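Handout 2: Comparing grippers in simulation
Course notes, Introduction to Robot Handling
Prepared by Thoa Mạch, with corrections from Tamsin Quintanilla

Please read these notes before the lab session. They continue from Handout 1, where we installed the simulator and checked the joint limits.

1. Why we work in simulation first

The lab has only one pair of real arms, and every group wants to use them in the same week. In the simulator each group can make as many trials as it likes. The program also saves the position of each joint, so we can look again at a failed grasp without guessing. You should remember that contact is the weakest part of any simulator. Friction on a soft or uneven surface is only an estimate, and a grasp which looks firm on the screen may slip on the real table.

2. The task

The task is called Sarkham in the lab folder. A fruit must be placed on the upper level of a white two-tier rack. The pegs on the rack leave limited space for the fingers. The other objects on the table stay where they are, and a trial in which one of them is pushed does not count.

Start with the approach to the fruit. The direction of the fingers matters more than the speed. If the hand comes from the side, the palm must stay clear of the board, so the wrist has to be low but not too low. Bảo Khổng suggests to set the wrist angle first and the finger opening second, and I agree with him.
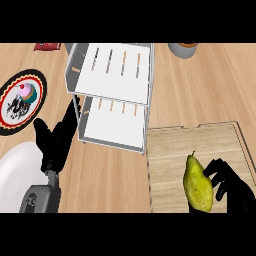

Figure 1. Right hand beside the pear on the cutting board. Left hand open, next to the rack.

Note the left arm also. Students often forget it and plan only for the arm that does the work. Both arms share the space near the rack, and the planner will refuse a path if they come too close to each other. Give the left arm a waiting pose and write this pose in your report.

3. Working over the rack

At the rack the difficulty is different. The forearm passes over the table and can hide the lower level from the camera. The fingers must open enough to clear the fruit without touching a peg. For this part, compare a narrow and a wide opening, and keep the wrist path the same for both. If you change two settings together, you cannot say which one made the difference.

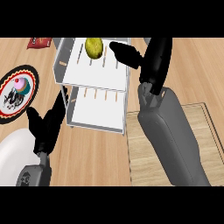

Figure 2. Fingers of the right gripper open near the fruit on the upper tier.

4. What to record

Finger opening at the start of the approach
Wrist angle
Any contact with a peg or with the rack wall
Result of the trial, in your own words

Use seed 709 for your first run, so that all groups begin from the same state. After that you may choose your own seed. Hường Phùng will collect the log files.

5. Question to prepare

Would your best setting also be good for a smaller fruit? Write one paragraph and bring it to the lab.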